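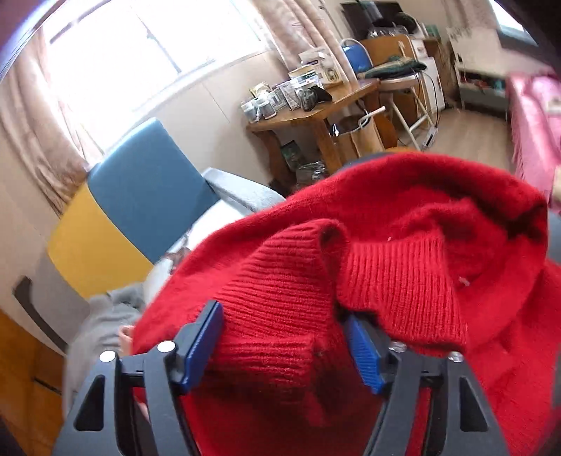 Lev Romaniuk
Contributing writer, software and open source

I have a folder on my laptop called "small packages I am slightly in love with," and for most of this year it had one thing in it. Triden is a library for reading live prices from cryptocurrency exchanges. You give it a pair, say bitcoin against the dollar, and it gives you back numbers in a shape your program can use. It does this for 3 exchanges. It doesn't place orders, it doesn't hold your keys, and it has no opinion at all about whether you should buy anything.

I came to it the way most people come to a package, which is in a bad mood. I was trying to build a little page for my own use that showed what a handful of coins were worth at the moment I looked, and I had already burned two evenings on a client that hadn't been touched in years. It installed fine. It compiled fine. Then it sat there returning an empty list, very politely, forever. If you've ever searched a package registry for the name of an exchange you know the feeling – pages of results, half of them with the same one-line description, and no way to tell which ones still have a person behind them.

Triden has a person behind it. His name is Kyrylo Mykhailiuk, and when I wrote to ask whether he'd talk to me for this piece he answered in four minutes and then, a minute later, sent a second message apologizing for the typo in the first. We spoke over video in September, late in the evening for him, and he had a mug of something going the whole time and kept getting up to refill it.

He started the project at a job he no longer has. The company, Plornbridge, made bookkeeping software for small shops, and a few of their customers had begun taking payment in crypto and wanted the day's sales converted into money their accountant would recognize. Kyrylo got the task. He figured it would take an afternoon!

"An exchange's API is a promise made by somebody who is busy," he told me. "They mean it. Then they rename a field."

The renamed field is a big theme with him. So is the number that arrives as text, and the timestamp that turns out to be in seconds on one endpoint and milliseconds on the next. He showed me a test file full of these, each one labeled with a short, grumpy comment. My favorite just said "why" with the month next to it. When Plornbridge decided to drop the feature, he asked if he could keep the code and publish it, and his boss said sure, go ahead, and that was the whole legal process (there was an email, he still has the email).

What I like most about Triden is how it handles money. A lot of hobby clients read a price straight into a floating point number, the default kind of number most languages reach for, and floating point numbers can't hold every decimal fraction exactly. For a chart you'd never notice. For adding up a day's sales you will, sooner or later, be off by a penny, and then you will spend a weekend looking for the penny. Triden keeps every price as a decimal from the moment it comes off the wire, and if you try to turn it into anything sloppier you have to say so out loud in your code. I grumbled about that for a day and then found a bug in my own page because of it.

The other good part is the rate limiter. Exchanges only let you ask so many questions per minute, and they all count differently. Triden keeps its own tally and waits when it has to, so you can throw 1,000 requests at it and go make lunch. They go out in order, at a pace the server will put up with. I tested this with a list of old prices I wanted to backfill, and came back to a finished file and no angry error codes.

Now the things that bugged me. The documentation has a lovely first page and then falls off a cliff. There's a section on streaming prices that consists of one heading and the words "coming soon," and according to the history it has been coming soon for quite a while. Error messages are written for someone who already knows what went wrong. And the naming is, well, personal. The class you use to open a connection is called Vasylenko, after the street where Kyrylo was living when he wrote it. He knows this is silly. He also knows that renaming it would break everyone who depends on it, so Vasylenko it stays, and I have to admit I've started to find it charming when it turns up in my own code.

How many people is "everyone"? The registry says Triden has been downloaded 4,000 times, and Kyrylo doesn't put much weight on that. Build servers fetch the same package over and over. What he goes by is the issue tracker, where the same few names come back. One of them belongs to a team at Hiltulley, a payroll outfit that pays some contractors in coin, and they sent him a patch that fixed leap-day handling before he'd ever thought about leap days. He merged it the same night.

I asked if he'd ever add trading. People request it all the time, and there's an open thread with a lot of pleading in it. He made a face. Reading prices wrong is embarrassing, he said, and sending orders wrong costs a stranger their rent. He'd want a second maintainer first, somebody who would actually argue with him, and so far the folks who volunteer mostly want the feature more than they want the arguing.

My price page works, by the way. It's ugly and it refreshes once a minute and I look at it far too often. I've also sent in a rewrite of the streaming section, two pages with a sample you can paste and run. Kyrylo has left eleven comments on it so far, nine of them about commas, and I'm working through them this week.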